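Cudari Guest Stay Kit: check-in and room management for small motels, B&Bs and holiday parks

The Cudari Guest Stay Kit is a front-desk set for places with up to 8 rooms or cabins. It covers bookings, keyless entry and the nightly guest count you need for your regional tourism return. The kit comes set up for your property, so you plug it in, enter your room names and start taking bookings.

What's in the box

- One desk terminal with stand and power pack
- Door keypads, one per room, in black or grey
- Battery pack for each keypad
- Printed set-up guide and wall card for guests
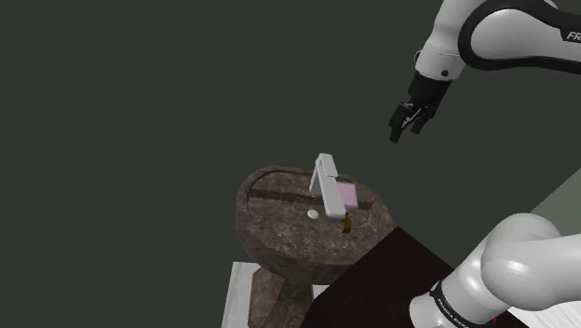 Bookings and guest nights

Bookings from your own website and from the travel sites you list with go into one calendar. When a booking is confirmed, the guest gets a door code by text message. The code works from 2 p.m. on the day of arrival and stops at checkout.

At the end of each month the terminal adds up guest nights by home country and by length of stay. You can print the report or save it as a spreadsheet. The memory holds 2000 stays, after which the oldest are moved to your backup.

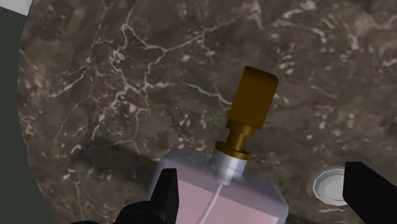
Perfume bottle on a round marble tabletop.

Keypads

The keypads fit most standard timber and metal doors. They are rated for outdoor use under a verandah or awning. Each one keeps working if the internet drops out, and codes already sent to guests stay valid. Staff can be given their own codes, limited to certain hours.

Caravan and tent sites don't need a keypad. Add them to the calendar as unpowered or powered sites and they will be counted separately in the report.

Ordering

Product code: 407
Delivery: 7 working days
Colour: black or grey
Extra keypads are sold singly. The older Flatis keypads can be used with this terminal, but need the adaptor plate.

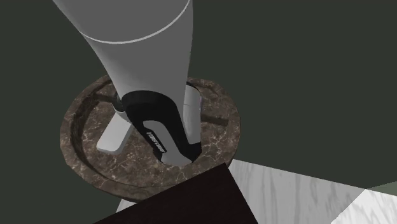
Noemi Kapoor: We put this in at our B&B in January. The guest nights report saves me an evening every month. I would like it to split out children, as our regional form asks for them.

Reply from Cudari: Thanks, Noemi. Go to Settings, then Guest Types, and switch on Child. It will show in the next report.

2 comments | 7 shares

Related items
Flatis adaptor plate
Espiritu key safe, wall mounted
Zasov luggage rack, folding
Spare keypad battery pack

Contact us | © Cudari | Back to top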